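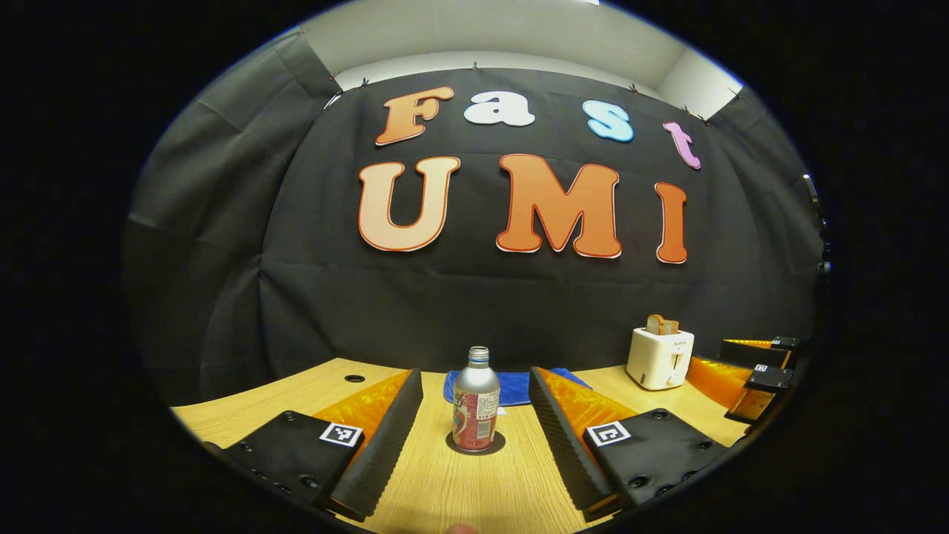
Figure 1. Aluminum bottle standing upright on a wooden tabletop.

Reducing Changeover Time on a Bottle Capping Line
Final project report, Manufacturing Processes II

1. Background

Flikosley is a contract filling plant that bottles cleaning concentrates and lamp oil for several smaller labels. It runs two lines. Line A is called Arna by the staff, after the supplier of the filler, and Line B is called Hovland for the same reason. Our project looked at Arna only. Hovland runs one bottle size all year and is seldom changed over.

Arna handles four bottle sizes. Each time the size changes, the operators have to reset the guide rails, swap the star wheel, change the capping chucks and set the torque again. The plant wanted to know how much of that time could be removed without buying a new capper.

2. Method

We observed changeovers during March and April. One of us stood at the filler and one at the capper, each with a stopwatch and a printed task sheet. We started the clock when the last good bottle of the old size left the capper and stopped it when the first good bottle of the new size passed the torque check.

Tasks were sorted into two groups. Internal tasks can only be done with the line stopped. External tasks can be done while it is still running. This is the usual first step in SMED (single-minute exchange of die), which we covered in the fall course.

Cap torque was measured with the plant's bench tester. We tested 778 bottles in all, 386 before the changes and the remainder after. The operators took the bottles off the conveyor and we did the testing.

3. What we found

The longest task was the star wheel swap. The wheels were stored in a cage at the far end of the warehouse, and the operator went to get the next one after the line had stopped. The walk, the sign-out sheet and the walk back took longer than the bolting.

The second longest was guide rail adjustment. The rails are held by hand knobs with no scale. Operators set them by eye with a bottle on the belt, ran a few bottles, stopped, and set them again. On one changeover the rails were moved five times.

The torque setting was quick but not consistent. The day shift and the evening shift used different starting values for the same cap, both written in pencil inside the capper door.

4. Changes made

The star wheels were moved to a rack beside the capper. Each wheel and its chucks now have a color, and the same color is on the job card. The next set is laid out before the run ends.

We made spacer blocks for the guide rails, one pair per size, milled from offcuts in the school shop. The first pair was too tight on the largest bottle because we had worked from the drawing and had not measured the label overlap. We cut them again.

The pencil values were replaced with one printed table. The plant's quality office chose the values. We did not change any torque limits.

A spare set of chucks was ordered from Akon but had not arrived when we finished, so the results below do not include it.

5. Results

Average changeover time fell from 42 minutes to 27 minutes. Most of the saving came from the rack. The spacer blocks removed the repeat adjustments on three of the sizes. On the smallest size one readjustment was still needed in most changeovers, and we think the belt is worn on that side.

Torque readings after the change were closer together, with fewer low readings in the first bottles of a run. We did not see a difference later in the run.

Materials for the rack, paint and blocks cost $425. Our own labor and the shop time are not counted.

6. Limits of the work

We did not observe any night changeovers. Operators knew they were being timed, which may have made both sets of times shorter than normal. The same crew worked most of the changeovers we saw after the change, and they are the more experienced crew.

7. Recommendations

Fit printed scales to the guide rails. Check belt wear before making new blocks for the smallest size. Repeat the timing in July, when the lamp oil orders start and sizes change more often.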